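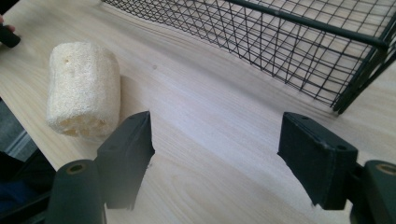 4. Setting up the bath basket and loofah

Read this section before you use the loofah for the first time. The Jomero set is supplied with one natural loofah and one wire mesh basket. Spare loofahs are sold singly under part number 367.

Before you start

Clear a flat, dry surface such as a table or worktop. Lay a towel down if the surface is polished or easily marked — bare wire can scratch when the basket is slid about.

Note: A loofah is the dried inside of a plant. Small holes, darker pits and slight differences in colour are normal and are no reason to return it. No two are the same shape.

4.1 Preparing the loofah

1. Take off all packaging, including any thread or paper band.
2. Shake the loofah over a sink to remove loose seeds and dust.
3. Soak it in warm water until it gives when pressed. A new loofah is stiff and will feel harsh on the skin if used dry.
4. Squeeze it gently from one end to the other. Do not twist it.
5. Rinse under the tap and squeeze again.

Caution: Do not use the loofah on the face, or on broken or sunburnt skin. Stop using it if your skin becomes sore.

4.2 Preparing the basket

1. Stand the basket on its base with the open side up.
2. Run a dry cloth along the rim and into the corners. If the cloth catches, look for a raised wire end and press it flat with the back of a spoon.
3. Press lightly on each corner in turn. If the basket rocks, turn it over and ease the low corner outwards by hand.
4. Wipe the mesh inside and out with a damp cloth, then dry it.
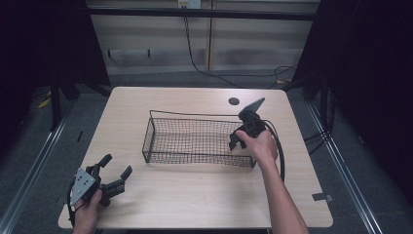
5. Check that the handle is clear of the opening before you put anything in. When moving the basket, support it from underneath with your free hand.

Caution: Do not carry the basket by the handle when it is loaded with full bottles.

4.3 Placing the loofah in the basket

1. Squeeze out as much water as you can.
2. Lay the loofah on its side in the basket, with both ends clear of the mesh walls where there is room.
3. Keep soap at the opposite end. Soap left against the fibres clogs them and is slow to rinse out.
4. Stand the basket where air can reach it from beneath. A slatted shelf is suitable. A closed cupboard is not.

Note: If the basket must stand on wood, put a tray under it until the loofah has dried. Water dripping through the mesh may leave a mark.

4.4 Care

Rinse the loofah after every use and hang it up or return it to the basket. Once a week, soak it in warm water with a little white vinegar, then rinse well. Throw it away if it smells musty, turns slimy or begins to come apart.

Wash the basket by hand in warm soapy water. Do not use scouring pads, bleach or a dishwasher. Dry it straight away, paying attention to the places where wires cross — rust usually starts there. See section 2 for replacement parts.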